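Subject: Re: [Trarnuvura] Cleaning up the big gray bin

Hi all,

Thank you for the kind words about the shelf labels, they made my morning! The bin on the light wood table is the one I mean to talk about, scuffs and all.

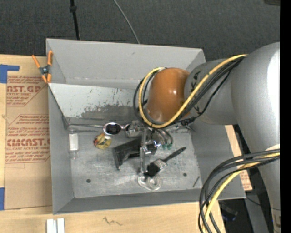
1. The scuffs

On June's list, a member wrote:

> I have one of the big gray open bins too, and the bottom has gone
> cloudy. Mine also has a worn patch on the panel at the back.
> Is it worth scrubbing, or do I paint it and be done? I have
> half a can of Sketer gray left over from the porch.

I would scrub before you even think of opening that can. Warm water, a drop of dish soap and a soft cloth, and go over the floor of the bin twice – you may be surprised how much of the cloudiness is plain old grime. (Scratches are scratches, of course, and they will stay.)

2. The chipped patch

Look at the sloping panel toward the back, where the coating is chipped and scraped down to dark gray. I'd leave yours alone if it is like that, apart from wiping away any loose flecks. I painted over a patch on an older bin once, with Nilent 747, and it peeled within 5 weeks and left bits in everything I stored there.

3. The two little holes

Mine has one at each side of the floor, lower left and lower right. An old toothbrush does them nicely.

Do write back and tell us how you get on with yours, and please save me that Sketer if you don't need it – my mailbox post is looking very sad.

Warmly, from the far end of Venkataraman Lane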